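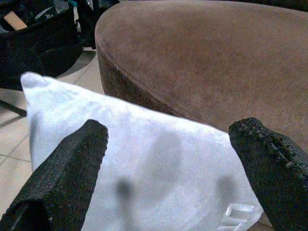 **Figure 3.** Wrist camera view, Clakard fingers on the floor cloth task.

### 4.2 Does fingertip texture matter?

The claim we set out to test is a popular one: that a rougher fingertip picks up thin fabric more reliably than a smooth one. Mogensen sells its textured pads on that basis, and the first Plidonetti report repeats it with very little data behind it. We had our doubts going in, and most of them survived. The Clakard fingers have coarse tips covered in small bumps and pits, and in Figure 3 they are closed on a white cloth that lies mostly flat over floor tiles, beside a round brown ottoman. A flat cloth gives the fingers little to grab, so we treated it as the hard case and ran it with both finger sets.

Each finger set was given 500 attempts per arm, on two arms, for a total of 2,000. The controller, approach speed and closing force were held fixed. Of the 1,000 attempts with textured tips, 111 ended with no fabric held at the end of the lift. The smooth tips failed 30 more times than that. The gap favours texture, but it is a good deal smaller than the sales material would lead a buyer to expect, and we are not convinced that texture is what produced it.

Our main worry is finger height. The smooth set is slightly shorter, and we corrected for this with a fixed offset in the Dusberg controller. A fixed offset is a crude fix. If the floor is uneven from tile to tile, the shorter fingers may close just above the fabric while the longer ones press into it. Brynhildur Bundgaard went through the failed attempts from February and marked many of the smooth-tip failures as closing too high, with no slip at all. Those cases say something about our calibration and nothing about the surface of the pad.

The wrist camera did not settle the matter. It sits close behind the fingers, and from there the fingers hide part of the fabric they are holding. Shadows on a white cloth can also be mistaken for folds, at least by our fold detector. We therefore scored every attempt by hand after the lift and ignored the detector's own success flag, which was too generous.

We would not recommend changing fingers on the strength of these results. A lab already using smooth tips would probably gain more from measuring floor height before each attempt – a cheap step that we should have taken ourselves. The comparison needs to be repeated with fingers of equal length, and until then we report the difference without assigning it a cause.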